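Forums > Tidying & Storage > Boxes, Bins, Baskets
12 replies · 2,812 views · 3 shares

Keeping gift boxes — yes or no??

stiston_mo
Clearing the craft room this month. Have a stack of rigid black gift boxes, the good kind, and my husband wants them gone by March. I say they're storage. Toy blocks, buttons, whatever. Who's right

pegboardpam
He is. Boxes with no label are where stuff goes to die. Get clear bins.

tutari55
Disagree. Clear bins look like a garage. Rigid box, pale inside, you can find a button in there no problem. Black inside forget it, I lost a whole set of snaps for a year

stiston_mo
ok mine are a mix. Some white inside some black. Didnt think about that

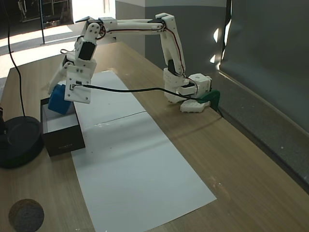

TimeaB
Blocks go in boxes at our place too, been doing it since my son was two. What matters is the inside color, tutari is right on that. Black outside with the white lining like this one is what I'd keep, a blue block is going to show up right away against the white. I put paper down on the table when we sort too, long sheet, saves the wood. Faint gold print on the front doesnt bother me, turn it to the wall if it bugs you.
— Tímea Bodnár

pegboardpam
Still no label tho. And glossy black shows every fingerprint, you'll be wiping them forever

TimeaB
Masking tape on the short end. Done. Fingerprints ok, fair

szabo_shelf
How many blocks are we talking. I've got 1,180 pieces in the kids room (yes I counted, insurance thing) and a gift box holds nothing. Went to Bollo drawers and never looked back

tutari55
she said buttons and blocks not a warehouse

szabo_shelf
Just saying. Starts with one box then its 2,000 pieces and you cant shut the lid

stiston_mo
Its maybe one shoebox worth, calm down lol. So keep white inside, toss the black inside ones?

pegboardpam
Toss them all. But if you must, yes the white ones

TimeaB
Dont toss, use the dark ones for light stuff. White buttons, lace, thread ends. Works fine

tutari55
^ this. Also take the tissue out first, mine left lint on evrything

stiston_mo
Ok keeping six, rest to the school. Tape tonight. Husband says six is too many — we'll see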